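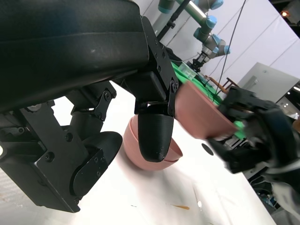 Two pink bowls, one on the white table under the left gripper's fingertip and one up in the multi-fingered hand.

Bowls, bowls and more bowls: the two-arm bench at Dirneldale

2020-12-27

If you've been past the back corner of the Dirneldale workshop this month you'll have heard the two-arm bench before you saw it. The build has reached the stage we've all been waiting for (well, the stage I've been waiting for, and I write this newsletter), where both arms work on the same job at the same time. The job is tableware. Small, light, curved, slippery tableware, and it's the best fun we've had in the shop since the big router arrived!

A little history for newer members. The project started in April under the name Carroll, on a bench that was mostly scrap plate and good intentions. Carroll's first gripper had two flat fingers and could pick up a block of pine, so long as the block was facing the right way. Anything round shot out sideways. We got very good at picking blocks of pine up off the floor.

The left gripper today is a much nicer piece of work. The lower finger assembly is flat black plates held together with hex screws, and we left the screws where you can get a key on them. The linkage pivots, and the fingertip at the end of it is rounded, with fine ribs running across it. Getting those ribs right took 18 test prints. The early ones were too smooth and the bowls skated, then we went too far the other way and the ridges caught on the rims. The current version has a few white scratches near the tip already, and I'm rather proud of them.

On the right is the multi-fingered hand, and if you only come down to see one thing, make it that. The fingers are jointed and they wrap around a rim in a way the two-finger design never could. It does need more looking after. There are more joints to keep free, more cable to route, and more places for a stray washer to hide. The cabling on that side is still gray spaghetti and I would love a hand tidying it up, no pun intended. Okay, a small pun intended.

Why pink bowls? They were cheap and they don't break, and the dusty pink shows up beautifully against a white tabletop. The double edge at the rim also makes a good target for the fingers. A bowl sitting flat is fairly easy. A bowl lying tilted is another matter, since any push from above wants to roll it or slide it away, so the left gripper has been learning to press down and hold steady while the right hand does its own thing with a second bowl. Pressing sounds simple. Too little force and the bowl wanders off, too much and it squirts across the table like a bar of soap.

We set ourselves a target of 200 logged runs before changing any more hardware, and I'm pleased to say everyone has stuck to it, even when it was very tempting to reach for the screwdriver. The run sheets are in the Govex folder on the shared drive. Govex is what we call the control program, and the name has outlived two complete rewrites. Version 4 is the one to use. Please don't start up an older one just to see what happens. (We know what happens.)

Some shop notes while I have your attention:

The white tabletop has picked up smudges and streaks, plus one orange-brown stain that I haven't managed to shift. Wipe it down with the soft cloths only. The scouring pads dull the surface, and a patchy table makes a mess of the lighting.

The hex keys for the gripper live in the top drawer and should go back there. We have bought this set of keys twice now.

When both arms are powered, stay on the outside of the tape and keep one person at the stop button. That goes for old hands as well as new ones. The right hand moves faster than you expect.

Next up is nesting, meaning one bowl placed inside the other, using both arms. After that I'd like to try cups, and there's been some wild talk of folding a cloth, which I'm all for even though it will probably end in tears. We also want to print a softer pad for the left fingertip, so if you have a spool of flexible filament going spare, bring it along.

The members at Atside, our sister shop across the river, are building a bench of their own and have asked for our drawings. They're welcome to them, and I've put the plate outlines and the fingertip files in one folder with the measurements cleaned up. There are 29 files in all. If you spot a wrong hole size, please fix it and leave a note, and don't keep it to yourself until someone has drilled one!

Build nights carry on as usual in the new year. You don't need to know any code or own any tools. If you can set a bowl down in a different awkward position each time and write the result on a sheet, we have a stool for you.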